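About us: looking after the bowl table

Hello from the ground floor at Curkthorpe! Wornix is a small outfit and we do several things, but the one visitors always stop at is the bowl table, so I've been asked to write about how we set it up and keep it going. I'm the one with the hex keys in my back pocket.

The table started as a kitchen worktop and a box of metal rail. It has two arms, a little raised shelf for stacking and a lot of bowls, and the work is picking bowls up, turning them over and putting them where they belong. Simple enough until you try it with a shiny bowl and a gripper that's half a millimetre out.

My day starts at 7.30 with the bolts. There are 19 on my list and I go round every one with the same key, in the same order, starting at the left arm's base. Arms shake things loose - slowly, and always in the spot you can't reach. Then I wipe the gripper fingers and open and close them a few times by hand. If one side drags, it comes off there and then. I used to leave it till lunch and regret it by ten.

Next come the cables. I move each joint through its full swing and watch the slack, particularly near the wrist, where we had three breaks in our first winter. We now leave a fatter loop there and swap the wrist cable every December whether it looks tired or not. It costs us 87 pounds and a morning, and I've stopped grumbling about it.

After that we home both arms and run the routine we call Lu. (It was meant to be short for something longer, and I've forgotten what.) Lu takes 222 seconds and sends each gripper to the corners of the table, up to the shelf and back to the middle. If the shelf has been knocked, Lu finds it. Crumbs of grit on the wood get brushed off too, as they scratch the glaze on the nicer bowls.

Bigger repairs go over to our bench at Flarkwood, where there's a proper vice and better light. A motor swap used to keep an arm away for a week. These days we keep a spare joint on the shelf by the kettle and we're normally back up by teatime.
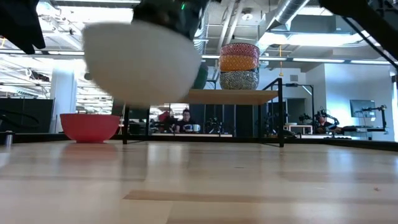
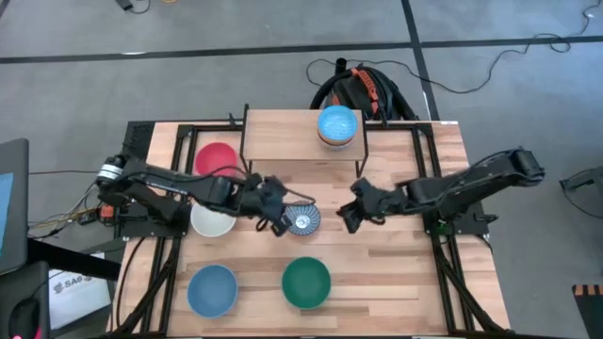

Written by the workshop technician, Wornix, Curkthorpe

Both were taken at the bowl table, with the stack up on its shelf. If you're visiting, come and say hello - mornings are best if you like watching someone tighten bolts, afternoons if you'd sooner see bowls. Please ask before leaning on the rails, though, or I'll have to run Lu all over again!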